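Contract carpet

Marcela Čierny
Last revised in May

Contract carpet is textile floor covering made for offices, schools, hotels, libraries and other buildings with heavy foot traffic. The term separates it from domestic carpet, which is sold mainly through shops and fitted in private homes. The two classes overlap in fibre and method of manufacture but differ in pile height, density, backing and the way in which they are specified. 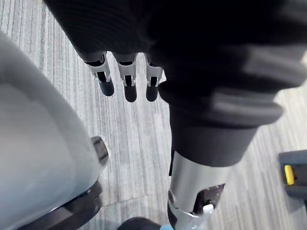
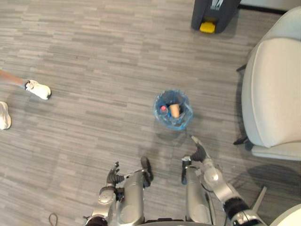 Grey carpeted floor in both views, with a lined wastebasket in the second.

Construction

Most contract carpet is tufted. A row of needles pushes yarn through a primary backing cloth, and loopers beneath the cloth hold the yarn while the needles withdraw. If the loops are left whole the result is loop pile. If they are slit by a knife during the same stroke it is cut pile. Machines that can do both in a single pass produce cut-and-loop patterns.

The distance between needles is called the gauge, and the number of tufts along the length of the cloth is the stitch rate. Together they fix the tuft density. A carpet with low pile and high density resists flattening better than a deeper carpet made from the same weight of yarn, and for this reason the pile of office carpet is usually short.

Woven types, principally Axminster and Wilton, are slower to make. They remain common in hotels and theatres, where large repeating patterns are wanted. Needle-punched carpet has no tufts. It is made by working barbed needles through a web of loose fibre until the web binds, and is used for entrance areas, corridors and temporary floors.

Fibres

Nylon is the usual pile fibre for hard-wearing grades. It recovers well after crushing and takes dye readily, though this also makes it liable to staining unless treated. Polypropylene is cheaper, absorbs very little water and is coloured before the filament is formed, so that it holds its colour under strong cleaning agents. It recovers poorly from prolonged pressure. Polyester lies between the two. Wool is used alone or mixed with nylon, most often in woven goods.

In solution-dyed yarn the pigment runs through the whole thickness of the filament. In yarn dyed later the colour lies nearer the surface, and wear or bleaching may expose a paler core.

Backing

The primary backing holds the tufts in position but does not lock them. Locking is done by a coat of latex or a molten polymer applied to the underside. A secondary backing is then added. For broadloom, supplied in rolls, this is a woven cloth or a felt. For tiles it is a heavier layer, commonly bitumen, PVC or polyolefin, reinforced with glass fleece so that the tile lies flat and keeps its size when the temperature of the room changes.

Tiles and broadloom

Carpet tiles are square or plank-shaped pieces cut from a backed roll. They can be lifted one at a time, which suits raised floors with cables beneath. They are held down with a tackifier, an adhesive that stays slightly sticky and prevents sideways movement while allowing removal. Broadloom is fixed with permanent adhesive or stretched over gripper rods and underlay. It has fewer joints but is harder to repair.

Tiles may be laid with the pile all in one direction (monolithic), with each tile turned a quarter from its neighbour, or offset like brickwork. Tiles with broken or streaked designs are sometimes made for random laying. The joints are then difficult to find by eye, and a replacement from a later dye batch is less noticeable.

Colour and pattern

Greys, browns and dark blues account for much of the office range. Mid-grey shows dry soil less than black or cream. Short lines, flecks and tonal stripes are used to break up the surface, and the same yarns are often woven or tufted in several tones of one colour. A plain surface shows shading, in which areas of pile lie at different angles and reflect light unevenly. Shading is not classed as a fault by most makers.

Testing

Laboratory tests cover abrasion, tuft withdrawal force, resistance to castor chairs, colour fastness, dimensional stability and reaction to fire. Appearance change is judged by comparing a worn sample with an unworn one under fixed lighting.

In a trial at the Rirnberg works, 392 tiles in 6 constructions were laid in a staff corridor and inspected after 200 days. Of these, 228 showed no visible change. The remainder were mostly cut-pile tiles from the two bends in the corridor, where turning feet had untwisted the tips of the yarn. The loop-pile Nesari and Prokimo grades showed flattening at the door thresholds only. No tile was rejected for failure of the backing.

Maintenance

Dry soil is the main cause of wear. Grit at the base of the pile cuts the fibre when walked on, and vacuum cleaning is intended chiefly to remove it. Barrier matting at entrances reduces the amount carried in. Spills are blotted from the edge inwards. Periodic cleaning is by hot water extraction, by low-moisture compounds brushed through the pile, or by absorbent pads.

Over-wetting can cause shrinkage in woven carpet, browning in jute-backed goods and loss of tack beneath tiles. The Brouwer method, used on some tiled floors, involves lifting soiled tiles, cleaning them flat on a bench and returning them to a different position so that wear is spread across the room.

See also: Axminster carpet; Floor covering; Tufting; Underlay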